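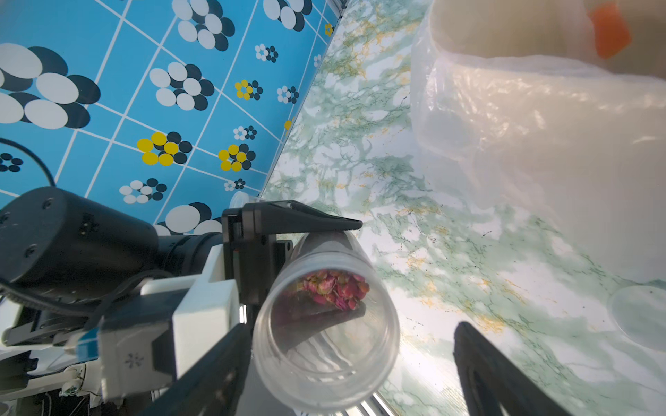 Sat 12 May. Dried flower stock, Padholm bench. The rosebuds are to remain in clear plastic jars until the Iddale order is confirmed. Petal dust is to be weighed with the batch.
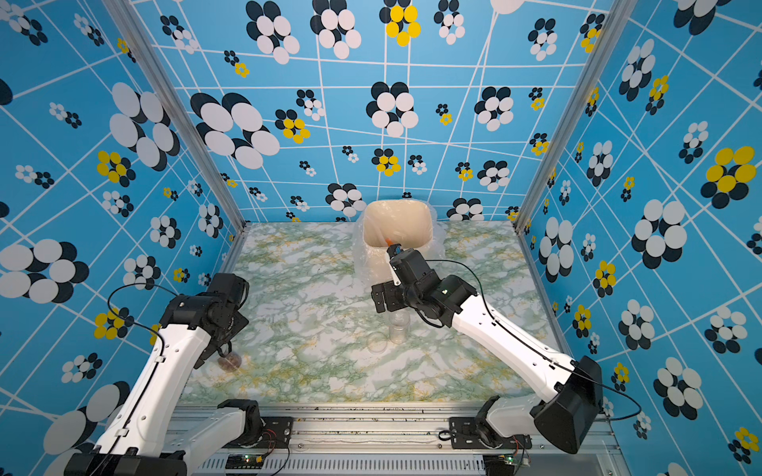
Waste goes in the lined beige bin at the back wall. Liners are changed after 80 jars; the last count was 33.
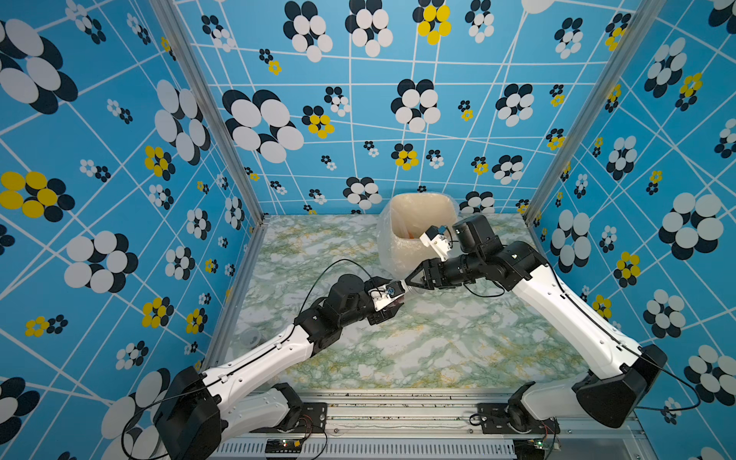

Entered by: R. Desmet, Lokalstead workshop

Lid fit remains open. Batch 13 is to be checked again before labels are printed.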